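The Murnwood Guidance is a set of good practice rules for robot arms working near kitchen appliances. It was drafted at Plovby by Nuala Breathnach and has 41 clauses in six parts.

Part 2 covers the approach to an appliance - the gripper must be open and empty before it comes within 20 cm of a handle.

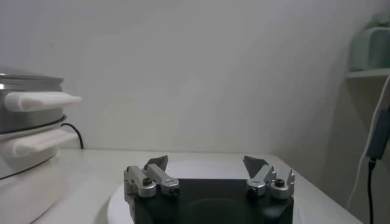
Cables and handles

Power cords are treated as obstacles, including any that run behind an appliance. Where there are two handles, the operator names the one to be used.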